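## 3. The Trouble with Black

Sellers of used goods rarely leave the word "black" on its own. Even in small areas, black things can differ in ways that tempt a seller to add an adjective, as with the matte surface and the braided cable sleeve in Figure 1.

**Figure 1.** Black in two finishes: smooth matte and woven.

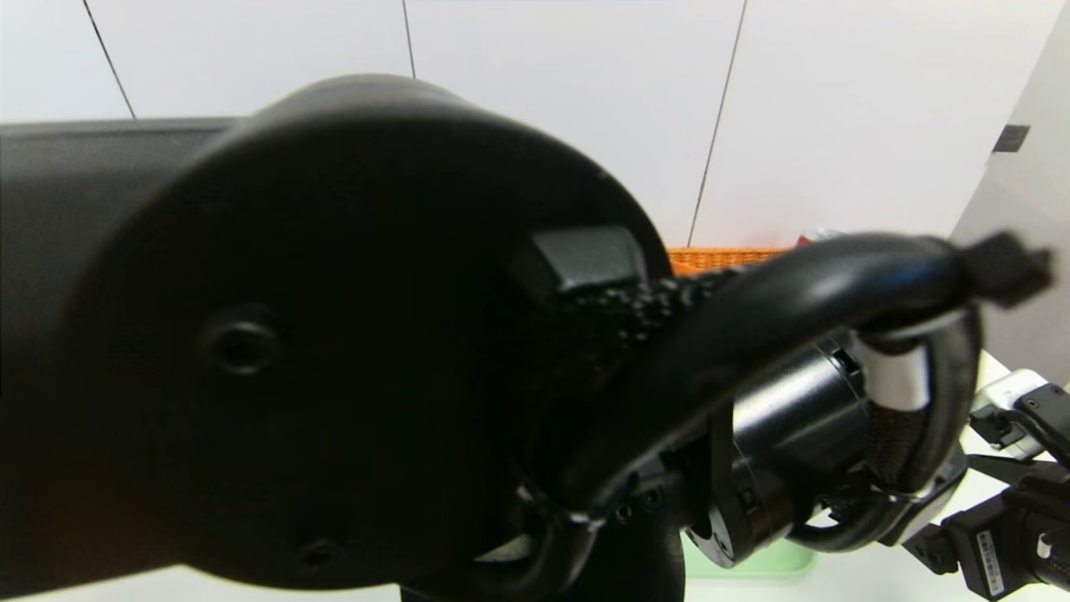
### 3.1 Listings and Cleaning

We collected 1086 listings from the Coltport pages of Covero, a secondhand site on which residents sell each other lamps. They also sell chairs, speakers, luggage, and exercise equipment described as "barely used," a phrase we excluded from this study for want of time. Every listing had the word "black" in its title or first sentence and had been posted in January.

Cleaning reduced the set to 800. Most of what we lost was duplicates. Covero charges nothing to repost an item, and its sellers are patient people. We also dropped listings in which "black" did not describe the goods: Black Friday, black tea, a ceramic cat named Blackie, and a bookcase whose owner wished it known that the apartment was on Black Street. One listing read, in full, "black." It had a price and we kept it.

Spelling was left alone except where two forms clearly belonged together. "Matte," "matt," and "mat" were merged when they described a finish. The merge cost us an afternoon of reading listings for floor mats, several of which were also matte.

### 3.2 What Counts as a Phrase

We defined a black phrase as the word "black" plus any word or words that narrowed its shade or finish. "Black leather" does not qualify, as leather is a material. "Leathery black" does, and appeared on a toaster. Comparisons were kept whole, so that "black like a piano but not shiny" is one phrase, although it leaves a reader with little of the piano.

The final list had 46 phrases. Four coders sorted them into three groups:

- **Finish:** matte black, gloss black, satin black, flat black
- **Shade:** jet black, true black, soft black, off-black
- **Attitude:** serious black, classic black, stealth black, grown-up black

The third group was not planned. Our first coding sheet had a column for finish, a column for shade, and a narrow column headed "other," which by the end of the first session was the only one with writing in the margins. We gave it a name and more room.

Agreement among the coders was good for finish, fair for shade, and poor for attitude. The longest disagreement concerned "midnight black." Two coders took it as a shade, on the grounds that midnight is dark. The other two held that midnight is no darker than eleven-thirty and that the seller was after a mood. We entered it under shade, with a note recording that the matter had not been settled so much as dropped.

### 3.3 Use across Goods

Finish phrases were most common for lighting and kitchen items, where the seller often seems to be repeating the original box. Mac Giolla, a Coltport furniture store with a long-running line of side tables, prints "satin black" on its labels, and the same words come up in resale listings for those tables almost without fail. Sellers who had lost the label were freer. One called the finish "a nice medium black."

Shade phrases belonged mainly to clothing and luggage. "True black" was nearly always a promise about fading. It was used of coats that had not faded, according to the seller, and once of a coat that had "faded evenly to a true black," a claim we read aloud several times in the hope that it would improve.

Attitude phrases turned up everywhere. They were longest for objects with the least to recommend them otherwise. Desks in good condition were black. Desks with a drawer missing were classic black. We are aware that this pattern could be the work of a few gifted sellers, and the design of the study does not allow us to rule them out.

### 3.4 A Note on the Comparison Site

We had meant to repeat the exercise on Dasora, a rival site where color is picked from a menu. The menu has one black. Sellers there cannot type a color at all, and we expected this to end the comparison early.

It moved the phrases somewhere else. In the free-text box reserved for delivery details, sellers wrote things like "pickup only, it's more of a charcoal" and "black but warm, have exact change." We did not code these, having no principle by which to separate the color from the parking instructions. Readers designing similar menus may wish to budget for the overflow.

### 3.5 Limits

Our reading of the phrases depends on the text alone. We did not compare the words with the goods, so we can say how often sellers wrote "jet black" and not whether anything was. Nor do we know how buyers took it. A buyer who wants a black lamp may stop reading at "black," in which case much of the language studied here was written for the pleasure of the seller. Section 4 takes up beige.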